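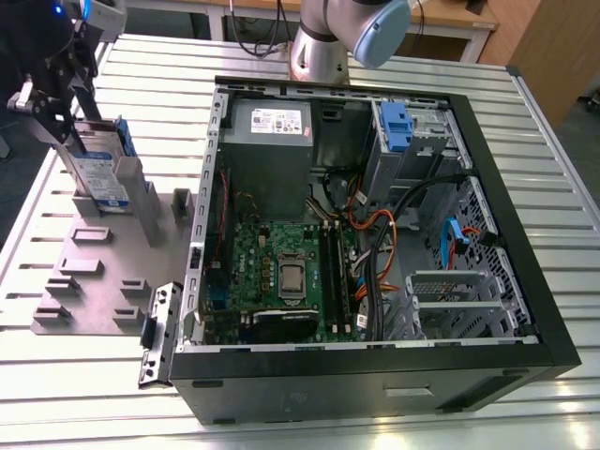 ## Old files, old photos, and one very long October

So I finally did it. I sorted the family photos! All of them, or all the ones I could find, which came to 1019 after I'd thrown out the blurry ones and the forty-seven near-identical sunsets (sorry, Dad).

They'd been living on two dead desktops, a shoebox of CDs and a phone I stopped using years ago. Getting them into one folder took a Friday evening and a lot of tea. Sorting them took the rest of the month.

My first plan was to go by year. Terrible plan. Half the dates were wrong, and according to the files my sister got married before she finished middle school. So I went by place instead, and that worked much better – the lake, Grandma's kitchen, the apartment on Mellmont Street with the orange curtains.

Then my friend Albane Vidal came over and told me to pick 100 and print them. Just 100! I got down to 200 and stuck there for a week. I kept putting back the ones where people look awful but are laughing.

In the end I cheated and printed 70 small ones for an album, plus the big one of Grandma holding the pie, for the hallway. The album is the cheap kind with sticky pages (I know, I know, they yellow).

Mom has already asked for a copy, and my brother wants to know why he's only in four of them. Next up are the CDs with no labels. I've put them back in the shoebox for now.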